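December, notebook, sweeping task

Started 9:40 with Gil-soo. Iqra joined after lunch. The plan was to repeat the broom and dustpan routine until we see again the fault from last time, when the left gripper opened by itself in the middle of a stroke and the broom fell against Gil-soo's shin. He is fine, but I wrote it as a safety matter and not as a small bug.

What we know so far. The log says the left gripper received "open" from nobody. There is no command in the Jafri queue for that moment. The gripper driver reported a lost connection for 208 ms and then came back in its default state, and default is open. So I think we have two problems: the connection drops, and the default is wrong for a hand that holds something long.

First I suspected the cable on the left arm. It makes a free curve near the gripper, and when the elbow goes high the curve becomes tight. I asked Gil-soo to move the arm by hand with motors off while I watched the counter. 17 lost packets with the elbow up, zero with the elbow down.

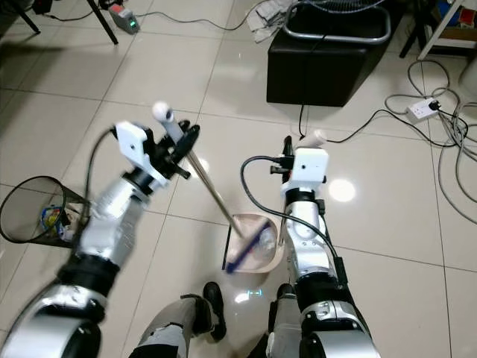 After this we ran the strokes slowly, with the force limit at half and one person always at the stop button. Run 6 gave us the fault again, same place in the stroke, elbow nearly at the top. The right side did not lose any packet in all the runs, so I leave the right cable as it is.

Changed today:
Gripper default from "open" to "hold last position". Khurram has to review it before we merge.
Watchdog timeout is now 100 ms, was 2000. With the old value the arm kept sweeping with an open hand and did not notice.

Not changed: the cable. Hina says Drodska can send a longer one, but she has no date from them – I will ask again tomorrow.

Also the loose cables on the floor must be tied before the next walking test. Iqra's point, and she is right.

Question for Jerome: does "hold last position" create a risk if fingers are caught? I don't want to fix one danger and make another. Until he answers, no runs with a person inside the tape.

Stopped 16:20, motors off, battery on charger.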